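Product Review: Greto Height-Adjustable Office Chair
Reviewed by Bonifacio Herrero, Workplace Purchasing
March 10, 2020

The Greto was assessed as a possible replacement for the task chairs now in use at the Fuentealba office. Staff used 15 sample chairs through a normal working period and returned written comments at the end of it. The supplier, Jamau, delivered the chairs in flat cartons with the tools needed for assembly.

Assembly is simple, although the printed instructions show the armrest bolts in the wrong order. The seat is firm and wide, and the front edge slopes down enough to keep pressure off the thighs. Seat height is set by a lever on the right side. Taller users asked for more travel at the top of the range.
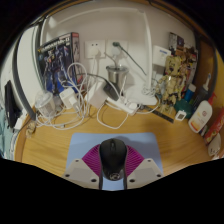 The armrests drew the most comments. They move up and down but do not turn inward, and users who type for long periods found them set too far apart. At their lowest setting they pass under a standard desk without touching it. The pads are soft and clean easily with a damp cloth.

Back support is good. The lumbar section slides on a track and holds its position once set – an improvement on the Kaleo chair reviewed last May, which slipped under load. The tilt lock is stiff and should be shown to new users before they try it alone. The casters supplied are meant for carpet, and hard-floor casters must be ordered separately.

The quoted price is $281 per chair, with delivery included. Replacement gas lifts and armrest pads are held in stock by the supplier.

The Greto is approved for general desk work. It is not advised for shared stations, where the stiff tilt lock would be a daily annoyance. Requests should be sent to Workplace Purchasing with the floor type noted on the form.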